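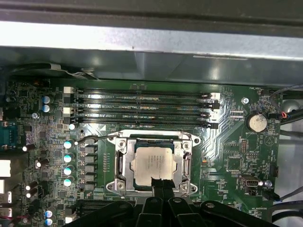
Ticket: Rekimik line, teardown cell 3, CPU pull and reseat
Opened: 11 January 2018
Opened by: Jong-dae Kwak
Site: Toledo refurb floor
Priority: Normal, bumped to High after lunch
Status: Open

Problem as reported
Arm stops with "grip not confirmed" on CPU pick. Not every unit. 29 faults since start of shift, 51 towers through. Operator clears it, arm retries, sometimes OK sometimes same fault again. Bench crew going back to doing pulls by hand so the count doesn't slide, which means they are walking between their own bench and the cell all morning. Complaints about that, see end.

Log
Went through the fault list first. No pattern by operator. No pattern by time either. Faults bunch up when we switch tower models, that's the only thing I can see.

Power cycled controller. No change.

Re-ran the Grirkano calibration with a case on its side like normal. Passed. Ran five units after, two faults. So calibration passing doesnt tell us much.

Watched a few cycles from beside the table.
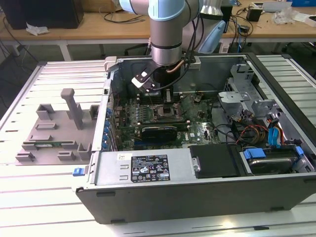

Arm over the open tower, fixture plate to the left.

Approach looks fine to me. Height OK, no contact with the case. Cables off the wrist are long though, would like them tied up shorter, adding to the list.

Checked the recipe in Cledusine. Grip width is one value for every board. Pretty sure it was set up in November on one model and never split out. Asked if we can have a width per model, vendor says yes but somebody has to teach each one. We have 68 models on the intake sheet. Not doing all of them, will start with the ones we see daily.

Changed the width on the current model only. Slowed the lift too.

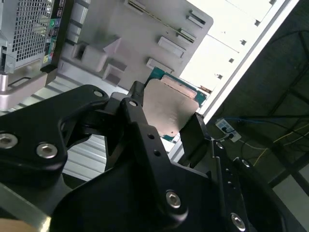

Jong-dae Kwak wrote back that slowing the lift is fine for testing but can't stay, the hand bench is already waiting on the cell and if it gets slower people will just stop feeding it. Also wants whoever teaches the widths to be someone off the bench and not engineering, they've handled these boards for years and know which sockets are fussy. Agreed. Will ask for hours to be booked as training so it doesnt come out of their unit count.

Lift speed back to standard. Kept the new width. Next batch same model, no faults so far. Leaving it running.

Notes from the bench (asked at the break, writing down before I forget)
- Wrist and thumb complaints are way down since the cell took over the levers. Everyone said so, even the ones who don't like it.
- They don't like being called over for every fault. Breaks up their own work. Want one person per shift on the cell, rotating.
- Worried the rotating spot turns into button pushing at lower pay grade. I said it's the same grade. Need that in writing form the supervisor.
- Fault screen says nothing useful. They'd like the model and the step on it.

To do, in order
1. Teach widths for daily models, bench staff to lead.
2. Tie up wrist cables.
3. Recheck pick on the Dell boards after the width change, memory slots both sides of the socket so go slow on the first one.

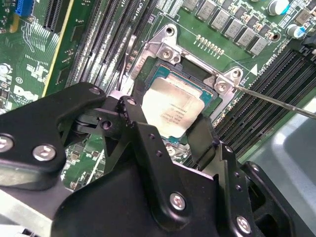 4. Ask vendor for model and step on the fault screen.
5. Rota for the cell, grade confirmed in writing.
6. Update the bench sheet, it still says call engineering for a grip fault.

Keeping ticket open till the next model change. If it faults again don't just clear it, write down the model please.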